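**Reklow to supply study tables and desk sets for 54 library rooms**

*For release in November*

PETEN – Reklow, the furniture and desk goods maker, will supply tables and small desk accessories for 54 public study rooms under a new agreement with the Moges library network. The order covers 1308 tables and 2611 desk accessories, including pencil cups, trays and bookends. Deliveries start this month and will continue through the spring.

The study rooms are spread across the Moges network's main buildings and its neighborhood branches. Most are used by students after school and by adults taking evening classes. Many of the tables now in place were bought at different times and come in different heights, which makes it hard to push two together for a group.

The new tables belong to Reklow's Grello line. Each has a white top with a matte surface and a light wood edge. The matte finish was chosen after staff at several branches said that glossy tops reflected ceiling lights and made reading tiring. All tables in the order are the same height, and the tops are made in two widths, one for a single reader and one for two people sitting side by side.

Reklow has also changed the way the tops are attached to the frames. On earlier Grello tables, a damaged top had to be sent back to the workshop. A top on the new model can be removed with a hand tool and replaced in the room. The library network will keep 20 spare tops in storage at its Peten depot.

"We were asked for a table that could take daily use and that a branch could look after by itself," the company said. "The work on the Grello line over the past year has mostly been about that. The outside of the table has changed very little."
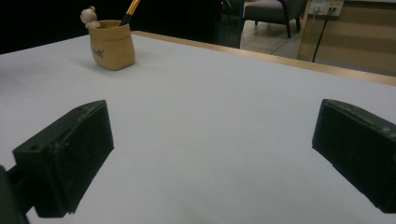
**DESK ACCESSORIES**

Each table will be set up with very little on it. The Moges network asked for one small pencil cup per table, placed toward the far side so that the rest of the surface stays free for books, paper and laptops. Trays and bookends will go on the shelves and service counters.

The pencil cups in the children's and family rooms have the look of a crumpled paper bag with the rim folded over. They are tan, and a tiny cream-colored bear peeks over the edge. Cups for the adult reading rooms share the paper bag shape but come without the bear.

Branch staff will fill the cups and keep them stocked. The network plans to start with a small number of pencils in each and adjust this once the rooms are in use. Pens will be available at the service counter. Readers are welcome to borrow anything in the cups while they are in the building.

The bear cup was first sold as a gift item in the Reklow shop in Peten. Library staff saw it there during an early planning visit and asked whether it could be included in the order. It remains on sale in the shop, and the library order will not affect stock for other customers.

**DELIVERY AND SETUP**

The first rooms to be fitted out are in the central Peten library. Smaller branches will follow in an order set by the network. Work in each room will be done in the morning before opening hours where possible. A few of the larger rooms will need to close for a full day – notices will be posted at the entrance and on the branch's web page at least one week ahead.

During setup, readers may be asked to use another room in the same building. Study room bookings that fall on a closing day will be moved, and people with a booking will be contacted by their branch. Group bookings will be given priority for the remaining rooms.

Old tables in good condition will be offered to schools and community groups in the Moges area. Groups that would like to receive tables can sign up at any branch desk. They will need to arrange their own transport. Tables that are too worn to pass on will be taken apart, and Reklow will collect the metal parts for recycling.

**CARE OF THE TABLES**

Reklow will give each branch a one-page care sheet. The tops should be wiped with a soft cloth and mild soap, then dried. Pencil marks can be removed with a plain white eraser. Scouring pads and strong cleaners should not be used, as they can leave shiny patches on the matte surface. The wood edge should be checked twice a year for chips.

The pencil cups can be dusted or wiped with a damp cloth. They should not be put in a dishwasher.

The agreement includes a repair service for the tables. Branches can report a loose leg, a damaged edge or a marked top by phone or through an online form, and Reklow has agreed to reply within two working days. Small parts, such as feet and screws, will be kept at the Peten depot along with the spare tops.

**VISITING THE SAMPLE ROOM**

A sample room with both table widths is open to the public on the ground floor of the central Peten library. Visitors can sit at the tables, try the chairs that will be used with them and leave comments on a card. The room will stay open until the end of November, from 10 a.m. to 6 p.m. on days when the library is open. No booking is needed.

Comments left in the room will be passed to the Moges network and to Reklow. Table height and top color are already settled for this order. The layout of the rooms is still open in most branches, and comments on spacing, lighting and power outlets are especially useful at this stage.

**About Reklow**

Reklow designs and makes tables, shelving and desk goods for homes, schools and public buildings. Its workshop and shop are in Peten. The Grello line includes tables, benches and wall shelves.

**About the Moges library network**

The Moges library network runs public libraries and study rooms in Peten and the nearby towns. Entry is free, and a library card is not needed to use the study rooms.

**Press contact**

Reklow press office, Peten. Product details, care sheets and a list of branches included in the order are available on request.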